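Accueil > Préhension > Pinces à doigts souples > Comparatifs maison

Pince Ortner 17 — doigts adaptatifs pour linge, sachets et objets mous

Réf. OR-17 — fiche rédigée par Selina Imhof, relue par Pirmin Bühler

On nous demande la Ortner 17 presque toutes les semaines, et presque toujours avec la même question : est-ce qu'elle attrape vraiment du tissu ? Oui, elle attrape du tissu. Mais comme il y a tissu et tissu, et qu'un drap-housse n'a rien à voir avec une chaussette, nous avons préféré prendre le temps de l'essayer longuement avant de l'inscrire au catalogue, à côté de la Stomitz que beaucoup d'entre vous connaissent déjà et de la petite Dirkmont à deux mors plats. Vous trouverez donc ici les caractéristiques habituelles, puis nos impressions, que vous êtes libres de sauter (mais ce serait dommage, Pirmin y a passé une bonne partie de son mois de janvier !).

Caractéristiques

Type : pince électrique à doigts adaptatifs, montage sur bride
Ouverture maximale : 179 mm
Effort de serrage réglable sur 11 paliers
Alimentation : 24 V, par le connecteur du poignet
Contrôleur : boîtier Zustov, vendu séparément ou en lot
Livrée avec : un jeu de doigts monté, un jeu de rechange, la clé, le câble court
Garantie : deux ans, doigts exclus

Ce que nous en pensons

Le premier contact est agréable. La pince se monte en quelques minutes, les vis sont accessibles sans contorsion, et le câble sort du bon côté, ce qui paraît bête à dire mais nous a fait gagner un temps fou par rapport à la Stomitz, dont la sortie latérale vient taper dans l'avant-bras dès qu'on replie le coude. Le serrage est progressif et discret. Sur les paliers les plus bas, on peut tenir un sachet de riz sans le marquer, et sur les plus hauts on soulève un jean mouillé sans qu'il glisse, à condition de l'avoir pris par la ceinture et pas par le bas d'une jambe.

Nous avons consacré le gros de nos essais au linge, parce que c'est l'usage pour lequel vous nous écrivez. L'exercice de base consiste à vider ou remplir un tambour : il faut entrer par une ouverture ronde, ne pas accrocher le joint ni le rebord, saisir une matière qui n'a jamais deux fois la même forme, et ressortir sans en semer la moitié. La difficulté, pour une pince, est rarement le serrage lui-même. C'est plutôt l'encombrement du poignet. Une pince trop longue oblige le bras à arriver bien droit, et dans une buanderie, entre le mur et la porte ouverte, on n'arrive pas souvent bien droit.

De ce point de vue la Ortner 17 s'en sort joliment. Elle est un peu plus courte que la Stomitz et ses doigts se referment sans partir vers l'avant, si bien que le point de prise reste là où on l'a visé. La Dirkmont est encore plus compacte, et franchement moins chère, mais ses mors plats pincent un pli et le laissent filer dès que le vêtement est lourd. Pour des serviettes d'invités, elle suffit. Pour une couette, oubliez.

Silvan Fankhauser, qui s'occupe chez nous du réglage des contrôleurs, tient à ce que je précise une chose : les essais ont été faits en commande manuelle, avec un opérateur, et les résultats dépendent donc aussi de la main de celui qui pilote. Il a raison, et je l'écris volontiers. Après une journée de pratique, nous étions tous nettement meilleurs qu'au début, quelle que soit la pince.
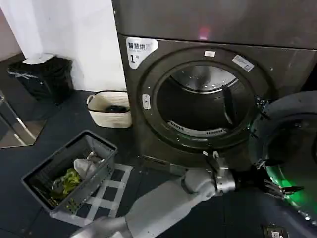 Côté sèche-linge : une pince sous le bord du tambour, l'autre près de la porte ouverte, le panier à linge au sol.

Le travail à deux bras mérite un mot. Pour la porte, nous conseillons de garder un bras de ce côté pendant que l'autre s'occupe du linge. On perd un peu de place, mais on évite bien des chocs. Pensez aussi à la caméra de tête : l'intérieur d'un tambour en métal brossé renvoie la lumière d'une façon assez capricieuse, et les anneaux lumineux de certains appareils colorent tout ce qui les entoure. Baissez l'exposition et figez la balance des blancs avant de commencer, vous nous remercierez.

Les petits défauts

Il y en a. Les doigts retiennent les peluches et demandent un coup de brosse en fin de séance. Le voyant d'état est placé dessous, donc invisible quand la pince travaille près du sol. Et la notice fournie n'existe pour le moment qu'en allemand et en anglais ; Hermine Fankhauser en a fait une traduction française de 25 pages, très claire, que nous joignons à chaque commande.

Pour quels bras ?

La bride standard convient à la plupart des bras légers. Si vous avez un doute, envoyez-nous le plan de votre poignet — un croquis coté à la main fait très bien l'affaire — et Fergal Moriarty vous dira s'il faut un adaptateur. Avec un autre contrôleur que le Zustov, la pince fonctionne en ouverture et fermeture simples, mais vous perdez le réglage fin du serrage.

Prêt pour essai

Nous prêtons la Ortner 17 pendant deux semaines contre caution, avec son contrôleur et les deux jeux de doigts. La prochaine journée de démonstration a lieu à l'atelier le samedi 29 août. Venez avec votre linge si le cœur vous en dit, propre de préférence !

Catégorie : Pinces et préhenseurs / Objets souples

Produits associés
Stomitz, pince trois doigts, sortie latérale
Dirkmont, pince compacte à mors plats
Contrôleur Zustov, boîtier seul
Jeu de doigts de rechange pour Ortner 17
Adaptateurs de bride, sur plan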